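We use cookies to improve your visit. By continuing to browse you accept our cookie policy.

The desk things people keep

Anil Shetty has worked with giveaway items for most of his life. He began by packing orders in a warehouse in Prirkodbridge, and now he chooses the stock for Emadus, a small supplier which sells pens, mugs, key rings and squeeze toys to companies that want their logo on something. I met him in March, at the long table where he opens his samples.

"People think it is a silly business," he told me, and he did not look offended. "Then I ask them what is on their desk at home, and there is always one thing with the name of a company on it. Maybe the company has closed. The thing is still there."

The squeeze toys are his favourite part of the catalogue. The smallest order he accepts is 200 pieces, and most customers begin by asking for a round ball. Shetty tries to move them towards an animal. A ball, he says, rolls behind the filing cabinet and stays there until the office is moved. An animal with a flat belly sits where you put it.

He is particular about colour. Last year a customer called Birhane, a bookkeeping firm, wanted everything in grey, to match its letterhead. Shetty sent them a grey elephant and also, without charging for it, a bright orange fish. The firm ordered the fish.

"Grey is a good colour for a desk," he said. "The desk is already grey, or it is brown or black. So the toy must be something else, or you will not find it under your papers."

His other rule is about the printing. A curved surface is difficult for small letters, and he has argued many times with customers who wish to include a phone number and a slogan. His advice is to print the logo and stop there. One order for a training company, Wivent, came back to him twice before they agreed to remove the second line of text.

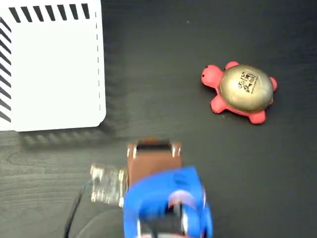
How do you clean a squeeze toy with a printed logo?

"With a soft cloth, a little lukewarm water and one drop of dish soap. You wipe around the print and you do not rub it. Afterwards leave it to dry on a towel, away from the heater."

He keeps his own samples in a drawer, and he admits that the drawer does not close well any more. The oldest is a small foam lorry from his first employer, which his daughter used as a bath toy for 6 years. The printing has gone from one side.

I asked if he would throw it away. He took it out, squeezed it and put it back on top of the others.

"It still comes back to its shape," he said. "Slowly, but it comes."

Last updated in March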